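Restthorpe Wrestling
Tuesday, January 21, 2020

The following is a statement from Restthorpe Wrestling on the Stivell Cup and the status of the tag team championship. It runs over several posts. (1/11)

Mihret Tufa will not compete in Saturday's semifinal. She was injured in the closing minutes of her match with Wubshet at the Skuvo Hall and has a deep cut above the left eyebrow. She has not been cleared to wrestle. (2/11)

Tufa is resting at home and is in good spirits. She has asked us to thank the 657 ticket holders who stayed in their seats while she was being treated at ringside. (3/11)

Under the rules of the Stivell Cup, an entrant who cannot compete is replaced by the opponent she defeated in the previous round. Wubshet therefore advances to the semifinal. She was informed last night and has accepted the place. (4/11)
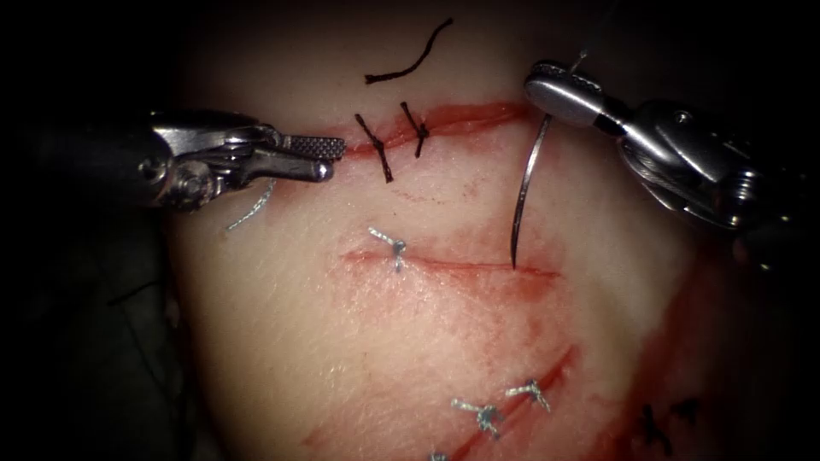
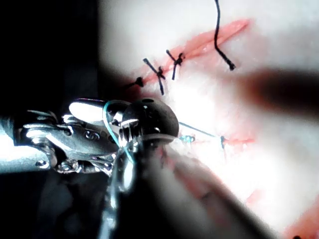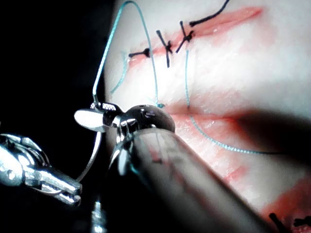

The tag team championship is a separate matter. Tufa and her partner remain champions. The title will not be vacated at this time, and no interim champions will be named. (5/11)

Our rules require a defense every four months. The next one is due in May. If Tufa has not been cleared by then, the office will review the position and announce its decision here first. (6/11)

We are aware of posts claiming that the finish of the match was changed after the injury. The referee's decision was a pinfall, and it stands. There will be no rematch on Saturday's card. (7/11)

We are also aware of messages sent to Wubshet since the weekend. Some were abusive. Accounts that send such messages to any member of our roster will be blocked, and the people behind them may be refused entry at future events. (8/11)

Tickets for Saturday remain valid. Anyone who wishes to return a ticket following the change to the card may do so at the box office until noon on the day of the show. About 200 seats are still on sale. (9/11)

Doors open at 6. The semifinals will be the second and fourth matches of the evening. The full running order will be posted on Friday. (10/11)

Questions about refunds should be sent to the box office by email. Replies to this thread are not monitored. (11/11)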